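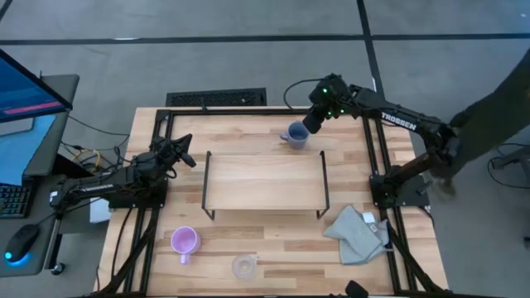
4. 머그잔과 받침 선반 놓기

이 장에서는 Welo 미니 선반을 작업대나 식탁 위에 놓고 머그잔을 정리하는 순서를 설명합니다. 선반 조립은 3장을 먼저 보십시오.

1) 상판을 마른 천으로 닦습니다. 나뭇결을 따라 한 방향으로 닦고 세제는 쓰지 않습니다.

2) 선반의 금속 다리가 아래로 가도록 상판 가운데에 내려놓습니다. 다리를 끌면 나무에 자국이 남으므로 옮길 때는 양손으로 들어 올립니다.

3) 선반 네 귀퉁이를 차례로 눌러 봅니다. 흔들리면 다리 밑에 동봉된 펠트 패드를 붙입니다. 패드를 붙인 뒤 10분 동안은 선반을 움직이지 마십시오.

4) 머그잔을 바로 세웁니다. 옆으로 누운 잔은 손잡이 쪽을 잡고 일으킵니다.

5) 손잡이 방향을 왼쪽으로 맞춥니다. 왼손잡이 사용자가 많은 곳에서는 오른쪽으로 맞춰도 됩니다.

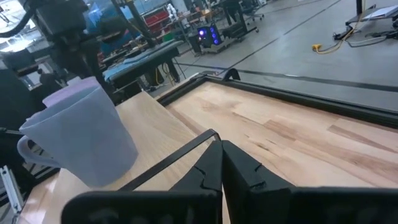 그림 4-2. 손잡이를 왼쪽으로 두고 세운 머그잔

6) 잔과 잔 사이는 손가락 2개가 들어갈 만큼 띄웁니다. 상판 가장자리에서는 13cm 이상 안쪽에 둡니다.

참고: 선반 위와 아래를 모두 쓸 수 있습니다. 아래 칸에는 컵받침이나 접은 행주처럼 낮은 물건이 알맞습니다. Asar 컵받침은 별매품입니다.

주의: 뜨거운 음료가 든 잔을 나무 위에 바로 올려 두지 마십시오. 표면에 흰 얼룩이 생길 수 있습니다. 젖은 잔은 물기를 닦고 올리십시오.

주의: 선반에 올라서거나 기대지 마십시오. 다리가 휜 선반은 사용을 멈추고 구입처에 문의하십시오.

얼룩이 생겼을 때의 손질 방법은 37쪽에 있습니다. 오일 마감은 해마다 4월쯤 한 번 다시 해 주는 것이 좋습니다.

개정일: 2025년 7월 22일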